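Desk tidying passes 1,717 examples

October 23, 2023

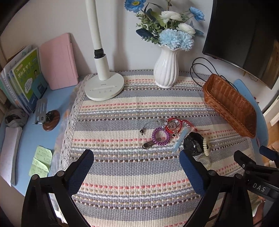
It's been a terrific few months for the Naylor project! When we started in June, we had a short list of household jobs and a lot of opinions about which ones would be hard to teach. Desk tidying was meant to be the easy one. We now have 1,717 recorded examples of it, all done by hand with the grippers, and it has become the job everyone wants to talk about at lunch.

The small stuff is what makes it so interesting. Hair ties, clips, bracelets, cords: they tangle, they slide, and two people will pick up the same bracelet in completely different ways (one goes for the beads, the other pinches the cord). We want both in the collection. A learning system that has only seen one neat way of doing things gets stuck the moment a cord flops over, so please don't redo a pickup just to make it prettier. Fumbles are welcome, as long as you finish the job.

The Cirkness group has recorded in 22 homes so far, with real desks and real clutter, and the variety is wonderful. Patterned cloths are giving our first Nesix model a proper workout, and we'd love more of them.

Next up are four new jobs, two of which need both hands working together for the whole recording. The task sheets are in the Vutden folder now. Have a read before your next session, and add your own ideas at the bottom of the page. Some of our favourite jobs started there!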